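Folding Striped and Colour-Blocked Garments: Guidance for Residents

The following advice is issued by the Household Services Office of Collado House and applies to the shared linen rooms on each floor. It replaces the sheet previously displayed beside the dryers.

Preparing the surface

Folding should be carried out on a clear, flat table. A light wooden top is well suited to the work, as dark threads and lint show up readily against it. Wipe the surface with a dry cloth before use. Please do not fold on top of the machines while they are running.

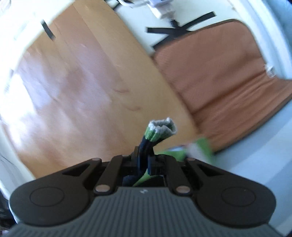

Page last changed: June

Garments with green and white parts should be checked for dye transfer before they are put away. Press a damp white handkerchief against the green for a short time. If colour comes off, wash the item separately at the next opportunity and store it apart from pale clothing in the meantime.

Bunched fabric should be opened out fully and smoothed by hand from the centre towards the edges. Creases left in at this stage will set in the drawer and are troublesome to remove later.

Folding

Lay the garment face down and bring each side in to the middle. Sleeves are folded back along the body. Turn the lower half up to meet the collar, then turn the whole piece over. Where the garment has broad bands of colour, use the line between two bands as a guide for the fold.
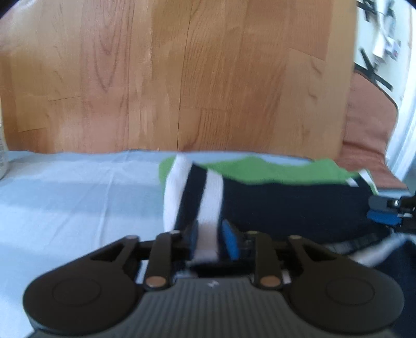 Narrow strips, ties and tapes should be laid flat along the fold and tucked underneath last of all. A strip left hanging is easily caught when the drawer is closed. Knotting is discouraged, particularly with white tapes, which mark quickly.

Storage

Shelves in the linen rooms are 60 cm wide and will take 2 piles side by side. Piles should be kept low enough to lift out with one hand. Cedar blocks may be used; scented sachets may not, in consideration of residents with allergies.

Laundry bags may be obtained from Adeel Kakakhel at the ground floor desk. Questions about lost items should be addressed to Aníbal Godinho, extension 759, stating the floor and the colour of the garment.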